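# Interpreting a non-significant interaction in a survey on prayer and uncertainty

Posted by **Yuzhen Yan**, March 26, 2025

I'm analysing data for an honours thesis on whether reminders of personal uncertainty change how often people report private prayer. The sample is 194 adults from Porthorpe and Lulthorpe. Half wrote a short passage about a time they felt out of control, half wrote about a routine errand. Everyone then filled in a nine-item belief scale and a single item on prayer frequency.

The main effect of condition is small and in the expected direction. The condition × religious upbringing interaction isn't significant (p = .21). My supervisor says I can report that upbringing "does not moderate" the effect. Is that defensible? A second problem is that 50 participants ticked "no religion" but scored above the midpoint on the belief scale. Do I exclude them, recode them or leave them alone?

---

**Yichen Cai**

No, it isn't defensible as worded. A p value of .21 tells you the data are compatible with no interaction. It doesn't tell you they are incompatible with one. With 194 people split over two conditions and two upbringing groups, you have low power for an interaction unless it is a full crossover. Report the estimate with its confidence interval and say the test was inconclusive. If you want to claim absence, set a smallest effect of interest and run an equivalence test, but I suspect the interval will be too wide to pass.

On the 50: leave them alone. Affiliation and belief are separate constructs and they come apart regularly, in both directions. Recoding would assume the thing you are supposed to measure. 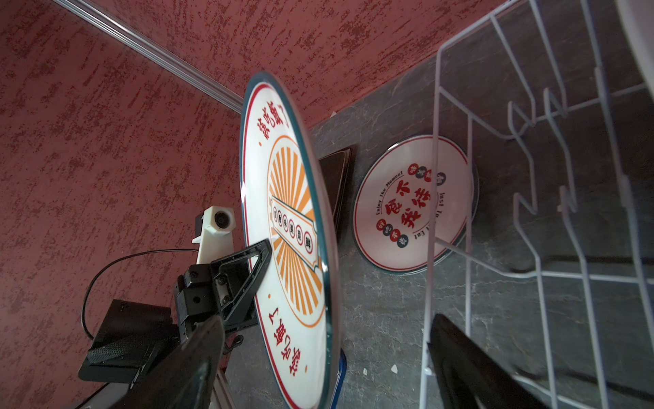
Single-item measures of religiosity are the weaker part of your design. "How often do you pray?" is read differently by someone raised in a congregational tradition and someone whose practice is mostly domestic, such as tending a family altar or marking festivals. Wording carries the same risk when a scale is translated. The red calligraphy along the top of the plate and the characters along the bottom are set so that one line is upside down when the other is upright; a belief scale has no such orientation, and a reverse-keyed item that works in English can lose its direction in Chinese without any visible sign. If any of your respondents used a translated form, check the item-total correlations by language before you pool. The Duan short form has separate items for private practice, attendance and belief, and would have been a better choice than one prayer item.

---

**Wudeck**

Agree on the interaction. For comparison, our replication had 607 participants and the interval on the same sort of interaction still crossed zero. We stopped calling it moderation and put it in a supplementary table.

One disagreement. I wouldn't leave the 50 entirely alone. Run the model with and without them and report both. If the main effect depends on that group, your readers need to know. Also look at whether they finished in the same time as everyone else — in our data, a few odd combinations were people clicking down the right-hand column.

Was the upbringing question asked before or after the writing task? If after, it may be affected by the manipulation and you shouldn't use it as a moderator at all.

---

**Porthorpe_stats**

just use bayes factors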